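**Sujet : Filtrage des démonstrations par « hésitation » : quelqu'un a reproduit ?**

---

**macario_cardenas** · 9 h 12

Je pose ça ici avant de perdre toute dignité en réunion. On essaie depuis mai de reproduire la méthode Gravetti sur notre tâche à deux bras (mettre des bouteilles en plastique dans un bac, la grande aventure). Pour ceux qui ont raté l'épisode : on prend toutes les démonstrations téléopérées, on calcule un score d'hésitation à partir des vitesses articulaires, on jette les plus hésitantes, on entraîne sur le reste. Moins de données, meilleure politique, tout le monde rentre tôt.

Notre jeu de départ : 200 démonstrations. Après filtrage, il en reste 173. Même architecture, mêmes hyperparamètres, même graine parce que je suis superstitieux.
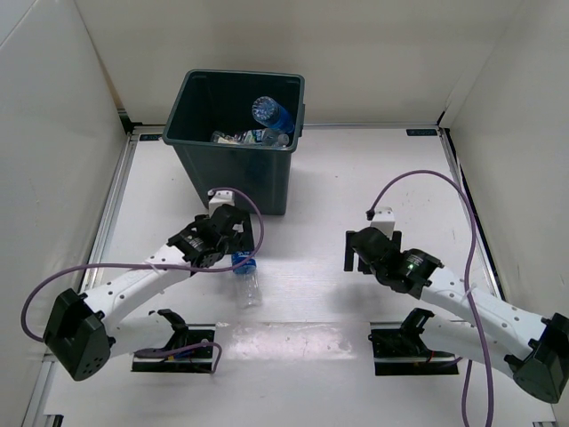 Sur 20 essais, la politique entraînée avec tout réussit 11 fois. La politique filtrée réussit 11 fois. J'ai donc consacré un mois à démontrer que 11 égale 11. Est-ce que quelqu'un a obtenu un écart, même petit, même honteux ?

---

**nanna.karason** · 9 h 40

Vingt essais, Macario. Avec vingt essais tu ne distingues pas une bonne méthode d'un courant d'air. L'intervalle de confiance sur 11/20 va en gros d'un tiers aux trois quarts. Tu n'as rien démontré du tout, même pas l'égalité.

---

**macario_cardenas** · 9 h 47

> Tu n'as rien démontré du tout

C'est ce que dit aussi mon directeur, mais lui met plus de formes.

---

**quang_to** · 10 h 05

Je vais défendre Gravetti, il en faut un. Le score est calculé par bras ou sur les deux ensemble ? Dans la version mono-bras ça n'a pas d'importance. En bimanuel, si un bras attend pendant que l'autre travaille, une moyenne des deux te classe « hésitante » une démo parfaitement propre où l'opérateur a juste eu la politesse de ne pas se cogner dedans.

---

**macario_cardenas** · 10 h 11

Sur les deux ensemble. Moyenne. Je sens que je vais regretter cette réponse.

---

**quang_to** · 10 h 14

Voilà. Tu as jeté les démos où un seul bras bouge et gardé celles où les deux s'agitent. Tu as entraîné un Italien de dessin animé.

---

**hoa_dong** · 10 h 52

Pas d'accord avec Quang, ou à moitié. On a testé le score par bras sur Porkudine (notre banc, deux bras aussi) et le gain restait invisible. À mon avis le problème est plus bête : l'hésitation juste avant la prise, c'est de l'information. L'opérateur ralentit parce que la bouteille est transparente et qu'il cherche où poser les doigts. Si on retire ces démos-là, la politique apprend à foncer avec assurance à côté du bouchon.

Macario, tes échecs, ils ont lieu quand ?

---

**macario_cardenas** · 11 h 20

J'ai relu les vidéos de la politique filtrée. Presque toujours à la prise. La pince se ferme, très sûre d'elle, sur de l'air. Avec la politique non filtrée c'est plus varié : elle rate la prise, ou elle attrape bien et lâche sur le rebord du bac, ou elle entre en méditation au-dessus de la table jusqu'à la fin du temps imparti.

---

**nanna.karason** · 11 h 31

Ça, par contre, c'est intéressant, et c'est dommage que ce soit noyé dans un taux de réussite global. Deux politiques au même score qui n'échouent pas au même endroit, je lis l'article demain. Note les échecs par phase (approche, prise, transport, dépose), fixe les positions initiales, et alterne les deux politiques au lieu de les passer en bloc. Et beaucoup plus d'essais, évidemment.

---

**ngoc_khong** · 13 h 02

Question de quelqu'un qui devra brancher tout ça un jour : vous remettez la bouteille à la main entre deux essais ? Chez Staro on avait un « gain » magnifique qui venait du fait que le stagiaire la posait toujours bouchon vers la gauche l'après-midi.

---

**macario_cardenas** · 13 h 08

À la main, oui. « Au hasard », c'est-à-dire selon mon humeur.

---

**quang_to** · 13 h 15

Je maintiens que le score par bras est un préalable. Hòa a peut-être raison sur la prise, mais tant que la métrique est bancale on discute du sexe des anges. Fais les deux : score par bras, et une variante où tu ne pénalises pas la dernière seconde avant fermeture de la pince.

---

**hoa_dong** · 13 h 29

La variante, on l'a appelée Lưu chez nous, et elle marche un peu mieux. Je dis « un peu » avec toute la lâcheté statistique que Nanna me reprochera.

---

**nanna.karason** · 13 h 30

Combien d'essais ?

---

**hoa_dong** · 13 h 44

Je dois filer en réunion.

---

**macario_cardenas** · 17 h 50

Bon. J'ai recalculé par bras sans rien réentraîner : la liste des démos rejetées change pour plus de la moitié. Un point pour Quang, qui n'en fera pas un drame j'en suis sûr. Je lance les deux variantes cette nuit, avec une grille de positions scotchée sur la table. Hòa, si tu peux m'envoyer ton script pour la dernière seconde, je prends, même sans commentaires dans le code.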